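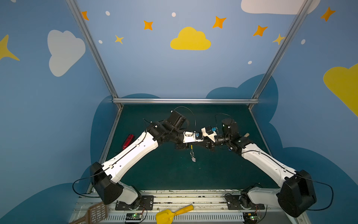
By Kalinowski, Technical Writer, Rarnden

Search manuals Enter model or keyword Go

Section 7. Setting Up the Listamero Crawl Space Dehumidifier

This section covers placement, drainage, wiring of the remote control, and first start. Read it through before you bring the unit into the crawl space. If you are connecting the unit to supply ducts, finish this section first and then go on to the duct kit instructions.

Before you start

You will need a level, a flat-blade screwdriver, the drain hose and clamp from the accessory bag, and the Visari wall control if you ordered one. The cable for the wall control is packed separately.

CAUTION: The unit must stay upright during handling. If it has been laid on its side or back, stand it upright and leave it overnight before applying power.

CAUTION: Do not set up the unit in a crawl space with standing water. Remove the water and find its source first.

Placing the unit

1. Choose a spot near the middle of the crawl space where the filter door can be opened fully. Leave open space in front of both the inlet and the outlet.

2. Lay the ground cover before you set the unit down. If the cover is already in place, check that the seams under and next to the unit are taped.

3. Set two concrete pavers side by side on the ground cover and level them. The unit can also hang from the joists with the Rarnden hanging kit, sold separately.

4. Place the unit on the pavers. All of the rubber feet should rest fully on the concrete.

5. Check level from side to side and front to back. A slight tilt toward the drain port is fine. A tilt away from it will cause water to collect in the base pan.

Note: The outlet moves 130 CFM at the high setting. Do not point it at exposed pipe insulation or loose fiberglass batts – the airflow will work them free over time.

Connecting the drain

6. Push the drain hose onto the port until it stops, then tighten the clamp. Hand-tight plus a small turn of the screwdriver is enough. Overtightening will crack the port, and a cracked port is not covered by the warranty.

7. Run the hose downhill to a floor drain, sump, or condensate pump. The hose must not rise at any point along the run. Secure it with the straps provided so that it does not sag between supports.

8. Pour a cup of clean water into the base pan through the filter opening and confirm that it comes out at the far end of the hose.

Note: If there is no downhill path, use a condensate pump with an overflow switch. Connect the switch to the terminals marked FLOAT and remove the factory jumper. The compressor will then stop if the pump fails.

Connecting the wall control

Skip this part if you will be using the buttons on the unit.

9. Make sure the unit is unplugged. Remove the terminal cover on the side opposite the filter door.

10. Match the wire colors to the letters printed on the terminal strip and on the back of the Visari control. Total cable length must not be more than 100 feet.

11. Mount the control in the living space, away from bathrooms, the kitchen, and any supply register. The control shows the humidity measured at the unit. It does not measure the room it is mounted in.

12. Replace the terminal cover.

First start

13. Plug the unit into a grounded outlet protected by a GFCI. Do not use an extension cord.

14. Press POWER. The fan starts right away. The compressor waits through a short delay, during which the green light blinks.

15. Set the target humidity. The factory setting suits most sealed crawl spaces. A lower setting will lengthen run time and may dry out wood floors above.

16. Close up the crawl space vents and the access door.

A damp crawl space can keep the unit running without a break for the first few days. Check the drain hose during this time and again after any heavy rain. If the unit is started in August or in another humid month, expect the first stretch to be longer.

If the red light comes on, unplug the unit, check that the filter is seated and the drain is clear, and plug it in again. If the light returns, see Troubleshooting for the list of blink codes.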